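Ondgate Robotics Lab
@ondgate_lab
March 18, 2022

1/ Equipment plan for the two-arm household work is due before the June order window. Posting the reasoning here so the Ondthorpe and Hunthorpe groups can object early.

2/ Scope first. We want one mobile base with two arms and a budget line for grippers, spares and compute. The benchmark is the household set, run in simulation before any hardware is ordered. The yard task is the one driving the gripper choice.
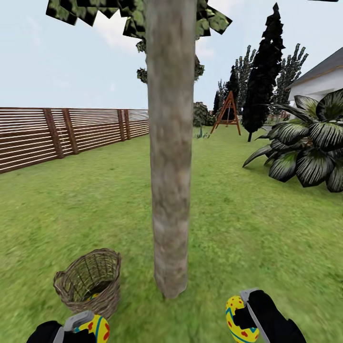
Yard task in sim: one egg in each gripper, basket on the grass to the left of the tree.

3/ Why eggs. Curved surface, small contact patch, and a basket with an open top. A gripper that handles this and a chair leg covers most of our list. A gripper that only handles boxes does not.

4/ We had three options priced. Parallel jaw from Galanis, a multi-finger hand, and a suction tool. Suction is out. It won't hold a wicker basket.

5/ Galanis quoted 1,781 per gripper, fingertips included. Replacement fingertip sets are 171. Last year's budget had no line for fingertips at all and we paid for them out of travel.

6/ Plan on 16 fingertip sets for the first year. That is 2,736. It looks high until you read the wear log from the old arm.

7/ Lead time is six weeks from purchase order. Customs paperwork is separate and we have not had a firm number for it.

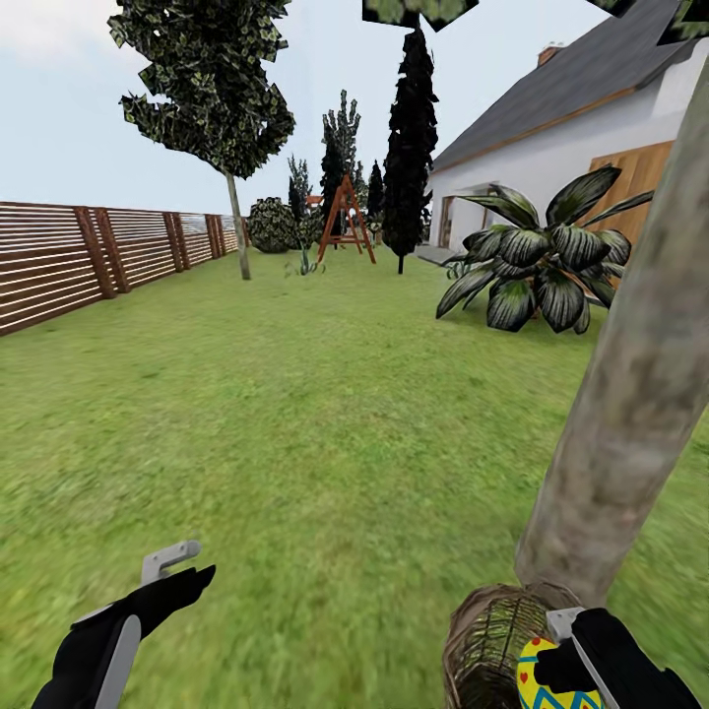

Same yard, basket held in the right gripper.

8/ Holding the basket matters for payload. The arm spec sheet gives a rating at the wrist with nothing attached. Subtract the gripper, the wrist camera and the cable bundle before you compare vendors. Two of the arms we looked at dropped off the list at that step.

9/ Reach is the other one. Anything on grass means working close to the ground. A fixed-height base needs longer arms, and longer arms cost more than a lift column. Current draft has the lift column.

10/ Compute: one workstation for sim, one onboard unit. Do not buy the workstation first. Prices move and the sim jobs still fit on the shared machine at Hunthorpe.
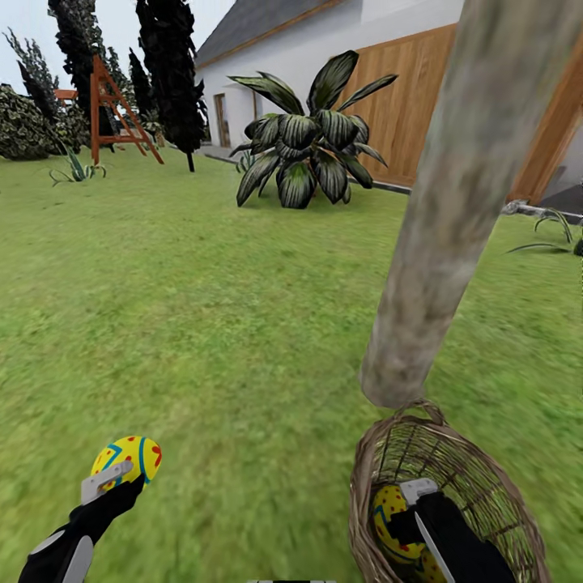

11/ Service contract. The vendor default is annual, paid up front. We are asking for a per-visit rate instead. If they refuse, the contract goes in as its own line so it can't be folded into the hardware total.

12/ Not in the plan: a second base, outdoor-rated covers, any tactile sensing. Tactile gets its own request once there is sim data to support it.

13/ Open items: customs cost, charger type for the Ondthorpe building, and whether the Galanis mounting plate fits without an adapter. If you own one of their older plates, please send the bolt pattern.

14/ Spreadsheet is in the shared folder under equipment. Comment in the cells, please don't overwrite the totals.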